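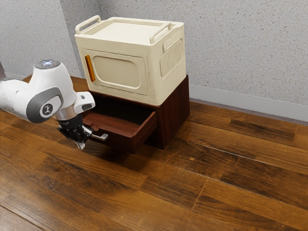 Lakshmi Palaniappan wrote to us in May that she nearly skipped this call, thinking it was only for people who sing well. "I hadn't sung since grade school," she said. "I came for one evening and stayed the whole season." We have kept her note on file, as the same worry comes up in most of the emails we get.

## Call for singers: Lutance Community Choir

The Lutance Community Choir is looking for new members for the coming season. We need tenors and basses most, but all voices are welcome. The choir has 47 members at present and we have space to go up to 66.

You do not need to read music. Practice recordings for each part are sent out by email, and Damián Zepeda runs a short note-reading session before rehearsal for anyone who wants it. It starts at 6 p.m. and the full rehearsal starts at 6:30.

**What we ask of members**

- Come to most rehearsals. If you will miss more than two in a row, tell your section leader.
- Learn your part at home between rehearsals.
- Sing in at least one of the two concerts.
- Pay the season fee of $75. A lower fee is available – just write and ask.

Section leaders this season are Ludivine Coste (sopranos), Gleice Sales (altos) and Damián Zepeda (tenors and basses). The director is Lucienne Rolland.
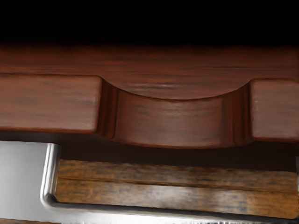 The program is still being settled. The first concert will be mostly folk songs in English, Spanish and Portuguese, with one longer piece for choir and piano. The second will be shared with the choir from Millet, who are hosting it in their own hall. Car rides can be arranged for anyone who can't drive there.

There is no audition. New singers have a five-minute voice check with Lucienne so she can place them in a section. You will be asked to sing a scale and one verse of any song you know. If you were in a choir before and have a preferred part, say so.

**To sign up,** send us your name, your voice part if you know it, and a phone number. Let us know if you need large-print scores or a seat near the door. Parking is behind the hall on the Cisau Road side – the front lot closes at 7 p.m.

Singers under 16 need a parent or guardian to sign the form.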